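Tuesday, late

Up at 4 for the convoy brief, then sat in the trucks three hours waiting on a part from Sitton. Wrong part. Tedbridge range closed by noon so no live fire, agian. Everybody sour. Two vehicles still down and the inspection hasn't moved.

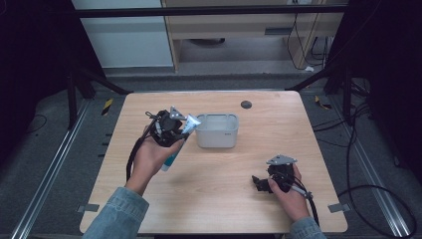 White tube, blue band. Left hand.

Chow was cold. Got word we shift to Dogbe next month — or Irham, depends who you ask. Need to call home before lights out. Boots still soaked, socks worse. Definately sleeping in tomorow if they let us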